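Stolo Oval Storage Basket, Large – Review

Rating: 4 out of 5

I bought the large Stolo basket in November to deal with the small stuff that collects on our dining table. We eat there, open mail there and empty our pockets there, and by the end of a week it was hard to find room for a plate. I wanted one container that could hold all of it and be moved in a single trip when it was time to set out dinner. The large size in beige was $40 at Nägeli, the housewares shop near my office. It also comes in a small size, which I have not tried.

Size and shape

The basket is bigger than I expected from the listing. The shape is a rounded oval with high walls, so things disappear inside it. Depending on what you want, that is either the main advantage or the main problem. For me it mostly works. Keys, batteries, tape, a tin of mints, tissues and chargers all go in and I no longer see them. The downside is that the smallest items sink to the bottom, and I have to dig for them or tip the whole basket. If you keep a lot of small things, put a tray or a couple of boxes inside. I use an old soap box for batteries and that is enough.

Ours lives on a round wooden table. A rectangular bin always looked wrong on it and had corners that stuck out toward whoever was sitting there. The oval sits in the middle and leaves usable space all the way around. It does block the view across the table if you leave it there during a meal, so plan on having a shelf or a chair to move it to.
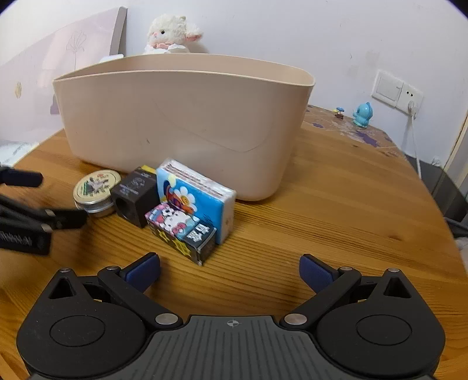 The large basket in beige, with a few of the small things that usually end up on the table.

Material and finish

It is plain plastic with a flared rim. The rim is the best part of the design. You can get your fingers under it from any side, and it has not bent on me when the basket was full. There is a faint curved seam line across the front. I noticed it the first day and have not thought much about it since, but at this price some people will want a cleaner finish. You can turn that side to the wall.

Beige was the right choice for a honey-brown table. It is dull, and I mean that as a compliment. It does show ink. A pen leaked in it during the second week and I needed dish soap and an old toothbrush to get the mark out. Regular dust wipes off with a damp cloth.

Compared with the others

Before this I had the Bindemik fabric bin, which looked nicer for a month and then started to lean. The sides folded in whenever it was less than half full. The Stolo keeps its shape whether there is anything in it or not. My neighbor Luzius Thaler has the wire basket from Skuleck and likes it, but small items fall through the gaps and the feet have scratched his sideboard.

What I would change

A lid would help, even as an extra purchase. I would also like a medium size. The large one is more than I need on most days, and I suspect it would suit a closet shelf or a bathroom better than a table – it would hold a stack of hand towels without any trouble.

I would buy it again, though I would wait for a sale.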